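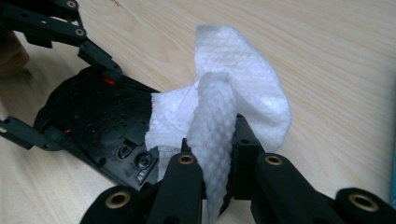

One gripper on the housing, one on the wipe. The fold in the middle is what my question is about.

Does more data stop helping with wiping, or is my test just too blunt?

Maja Kaczorowski

Hi all! Long-time reader, first real post, and I'm pretty excited about this one, so sorry for the length.

I'm working on a two-handed cleaning task. The left gripper steadies a black plastic housing on a table and the right one drags a wipe over its face. Everything is taught with hand-held grippers, no robot arm in the room while we record, and then a policy is trained on the recordings and run on our two-arm setup. The housings come from Nowicki and they're lovely for this, full of ribs and recesses and little ring sockets, so you can't get away with one flat swipe.

We recorded 2,144 demonstrations. After throwing out the ones where tracking dropped, we had 2,127. I trained one policy on all of those and another on a random 1,000 from the same pool, same network, same number of training steps. Then I ran 60 trials with each.

And they came out almost the same! The full set was ahead by two trials. When I watch them, though, they don't look the same at all. The policy with more data handles the wipe much better. If the cloth bunches up into a tall fold between the fingers, it slows down, presses the fold flat against the part and carries on. The smaller one tends to plow ahead with just the corner of the fold touching.

My success rule is: housing still held at the end, wipe still held at the end, and the wipe has passed over the middle of the face. Is it fair to report "no gain past 1,000"? My advisor likes that as a headline. I have a feeling I'm missing something good.

Witold Sadowski

Oh, this is a fun one. Please don't report it as "no gain" yet!

First, the count. A two-trial gap at that number of runs tells you very little either way. The policies could be equal, or one could be a fair bit better and you'd see this gap plenty of times by luck. Put an interval on the difference and look at how wide it is before anyone writes a headline. "We could not measure a gain with this test" is a fine sentence for a paper and you can stand behind it.

Second, and this is where I got excited: your success rule never looks at cleaning. Both policies can pass it with the corner of a fold. You've got a yes/no check on holding things, and holding things is probably learned early. What you describe seeing, the slowing down and flattening, happens in a part of the task your score ignores.

So measure coverage. What worked for us on the Foser panels:

Dab a washable UV marker over the face through a stencil, same stencil every time.
Take a photo under the UV lamp before the run and one after, with the camera bolted down.
Score the share of marked area that's gone. Keep flat areas and recesses as two separate numbers.

Splitting the two areas made the whole study for us. The flat areas leveled off quickly as we added data. The recesses kept getting better all the way to the end of what we had. On a single combined score you could hardly see it, as the flat area is so much larger.

Also, pair your trials. Lay the housing at a set of marked angles and run both policies from each one, swapping which goes first. It costs you nothing and the comparison gets a lot sharper.

One caution on the wipe. Use a fresh one per trial, or at least the same number of uses for both policies. A wipe that's been through ten runs folds differently from one just out of the pack, and if all of policy A ran in the morning you've compared wipes.

Remigiusz Kalinowski

more data is always better, just use all of it. why train on less if you have it

Paraskevi Stefanou

Agree with Witold on nearly everything, and I want to add a thing about the training side, where I think there's a second trap.

Maja, you say same number of training steps. That means the 1,000-demo policy saw each demonstration more than twice as often as the full one did. If the full one was still improving when you stopped, you've held it back. Save checkpoints, run a handful of trials on the last three or four, and see if the scores are still climbing. When we did this on the Flikstead tasks the big-data run wanted a good deal longer, and the ranking changed!

Second thing: one random subset is one draw. Who recorded the demos? If you had a few people with different habits, your draw may have more of one person's style in it by chance. I'd take three subsets and train on each. If that's too much compute, take one but balance it by operator.

The fold behavior deserves its own count, too. Go through the recordings and tag the ones where the wipe bunches and the person does something about it. You don't need fancy labels, just start and end time of the fix. I did this for a cloth task and it took roughly a week of evenings with the playback at double speed. Then you can ask the question you really care about: how many examples of fixing a fold are in each training set, and does fold recovery go up with that number? I'd bet it does, and a small set picked to be rich in fold fixes might beat your random one easily. That would be a lovely result, much nicer to read than a flat line.

For testing it, start some trials with the wipe already bunched in the fingers. Pinch it up the same way each time. Otherwise you're waiting for folds to happen on their own and the two policies won't get the same number of chances.

Is the left gripper part of the policy as well, or scripted? If it's learned, log how far the housing shifts during the wipe. Pressing a fold flat pushes on the part, and I've seen a policy get gentler with the cloth only because the holding hand was letting the part slide.

Maja Kaczorowski

Thank you both, this is so helpful! Both hands are learned, and I haven't logged the shift, so that goes in.

I checked the checkpoints last night and yes, the full run was still climbing when I stopped it. It's training again now. We had three people recording, and my random draw leans heavily toward one of them, Eugeniusz Wieczorek, who has a very neat style and hardly ever lets the wipe bunch. So the smaller set may have barely any fold fixes in it! I've started tagging.

The UV marker is ordered. Witold, did you find it came off the matte plastic too easily? I'm worried any touch at all will clear the flat parts.

Witold Sadowski

It did on ours at first. Let it dry for an hour and try two or three brands on a scrap housing before you commit. You want one where a light pass leaves about half behind. Haltum's lab put a thin coat of hand lotion over a powder instead and liked that better for ribs, but it's messier to photograph. Please post the recess numbers when you have them!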